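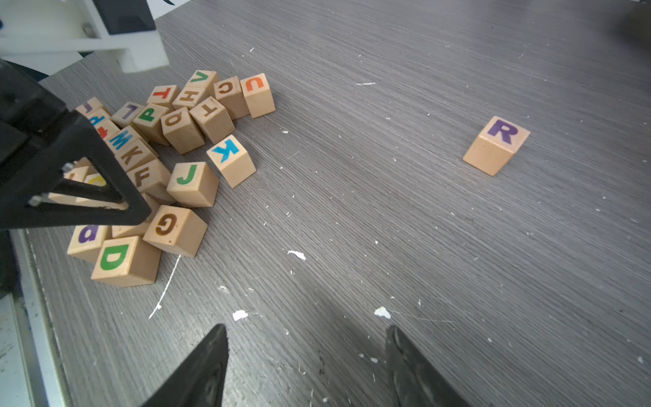

도서관 목록의 저자명 표기를 현지 발음에 맞춘 한글로 통일하자는 주장이 다시 나온다. 취지에는 동의하지만 방법에는 반대한다. 한글 표기를 식별자로 쓰는 순간 목록의 정확도는 떨어진다.

문제는 정렬과 검색이 서로 다른 작업인데도 하나의 필드로 처리한다는 데 있다. 정렬은 문자열의 순서를 요구하고, 검색은 동일 인물의 판정을 요구한다. 체코어 성 Sýkora는 장음 부호가 있는 ý를 쓴다. 입력자가 부호를 생략하면 Sykora가 되고, 한글로는 시코라와 시코라바가 섞인다. 여성형 어미가 붙은 성과 붙지 않은 성이 따로 있으므로 사비나 시코라를 임의로 시코로바로 고치는 것은 교정이 아니라 오류의 추가이다. 아일랜드어 성 Ó Flaithearta는 더 까다롭다. Ó를 성의 일부로 보느냐 접두 요소로 보느냐에 따라 색인 위치가 O 아래와 F 아래로 갈린다. Jianhua Han처럼 성이 뒤에 온 로마자 표기는 원 한자를 확인하기 전에는 한글 표기를 확정할 수 없다.

내가 관리에 참여한 Agbeko 목록에는 전거 레코드가 3826건 있었다. 2007년 4월 30일 월요일에 내려받은 사본을 점검해 보니 이 가운데 1082건에 이형 표기가 하나도 등록되어 있지 않았다. 이런 레코드는 이용자가 대표 표기를 정확히 입력해야만 검색된다. 부호 하나, 띄어쓰기 하나가 다르면 결과는 0건이고, 이용자는 자료가 없다고 판단한다.

공동 작업자인 할리마 루게말리라는 자동 변환표를 먼저 만들자고 했다. 변환표는 언어 코드가 정확할 때만 작동한다. Clifford Morin의 Morin을 영어로 읽을지 프랑스어로 읽을지는 문자열만으로 알 수 없고, 출판국 코드도 저자의 언어를 보장하지 않는다. Mevura의 변환 모듈을 시험했을 때도 같은 지점에서 막혔다. 모듈은 출판국을 기준으로 언어를 추정했고, 번역서에서는 그 추정이 자주 틀렸다.

따라서 식별은 의미 없는 번호에 맡기고, 표기는 모두 이형으로 저장하는 편이 옳다. 원어 표기, 부호를 제거한 로마자 표기, 현행 외래어 표기법에 따른 한글 표기, 과거 출판물에 실린 한글 표기를 같은 번호 아래 둔다. 화면에 보일 형태는 기관이 정하면 된다. 표기법이 개정되어도 표시 형태만 바꾸면 되고 서지 레코드와의 연결은 유지된다.

비용 문제는 남는다. 이형 등록은 수작업이고 담당 인력은 대개 두 명을 넘지 않는다. 대출이 많은 저자부터 처리하면 부담은 줄지만, 이용이 적은 저자일수록 표기가 불안정하다는 점에서 이 순서가 최선인지는 의문이다. 7월 개편안에는 적어도 이형 필드의 반복 입력을 허용하는 항목이 들어가야 한다. 현재 구조에서는 두 번째 이형을 입력하면 첫 번째가 덮어써진다.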